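Notebook, small business lending project
2022-09-19

Spent the morning on the Pilten loan file again. I still don't believe the headline number and I want to write down why before I talk myself into it.

The claim, as it came to us: businesses that borrowed through Pilten grew their sales faster in the year after the loan than businesses that didn't. Fine. Compared with whom? The comparison set is everyone in the Avton register with the same trade code and a similar turnover band. That set includes firms that never wanted a loan, firms that were winding down, and firms that are one person with a van who files once a year and would be happy to stay that way. Of course the borrowers look livelier. They filled in a form asking for money to expand.

What I would accept as a comparison is the refused applicants, or better, the ones refused by a hair. We have 600 applications in the extract. 511 have a decision recorded. The rest have a blank in that column and the codebook has nothing to say about blanks. They could be withdrawn, still pending, or somebody forgot. If they are mostly withdrawn then they are a different sort of applicant again and shouldn't be pooled with the refusals, which is what the summary table does. Asked for the original forms. No answer yet.

Repayment. The summary says arrears are low. Arrears are measured at 9 months. The loans have a payment holiday at the start, and any borrower can ask for it to be extended once. So a fair number of these firms may have had very little to be late with by the time anyone looked. I want the same table cut later, and I want it by original schedule, before any extension. A loan that gets rescheduled and then paid on the new dates is counted as current throughout. I don't say that's dishonest, it's how most lenders count it, but it can't carry the sentence "arrears are low" all by itself.

Jobs. I have gone round this one so many times. The figure is "created or safeguarded", which is two figures glued together, and the second one is an opinion. It was collected on the application form, before the money went out, by asking the owner how many jobs would be at risk without it. What would you write, if you wanted the loan? The May return asks again but only for created jobs, and the response is patchy. I'd drop safeguarded from anything we put our names to.

Things I did today:

Re-ran the sales growth table with dormant firms taken out of the Avton set. The gap shrinks. It doesn't vanish. I had expected it to vanish, so note that against me.

Tried matching on age of business. Half the Pilten dates are date of registration and half look like date of first trading, no flag to tell which. Stopped there.

Checked for repeat borrowers. There are some under slightly different trading names. They're counted as separate businesses in "businesses supported" and they shouldn't be. Left a marker column in the working copy so whoever picks this up next can see which ones I merged.

Read the Luvico note on interest rates. It compares the Pilten rate to a credit card, which makes almost any loan look good. The fair comparison is what a small overdraft would have cost the same firm, arrangement fee included. Pilten charges a fee too and it isn't in the rate quoted. I put both into one yearly cost in the spreadsheet, tab 2. Formula needs a second pair of eyes - I've assumed the fee is taken out of the advance at the start, and if it is added to the balance the answer moves.

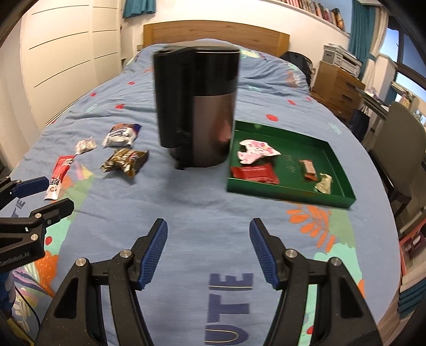 Notebook entry by the lending data desk
Filed under: Pilten, working notes

On the quick decision claim. The clock starts when the application is marked complete, and it is the lender who marks it complete. Weeks of back and forth over bank statements don't count. From the owner's side of the desk the wait begins the day they first ring up. We have the first contact date for the Hoshino referrals only, because Hoshino logs it on their own side. Will run that subset and see. It is a small group and probably better prepared than the rest, so if even they waited a long time, that tells us something. If they didn't, I'm not sure it does.

Still open:

Blanks in the decision column.
Later arrears cut, original schedule.
Which start date is which.
Whether defaults written off by the guarantee are in or out of the loss rate. The text says in, the arithmetic looks like out.

Not sending any of this round until the first one is answered. The draft paragraph calling the results "strong" is in the shared folder and I have put it back to "higher than the comparison group", with the table number after it.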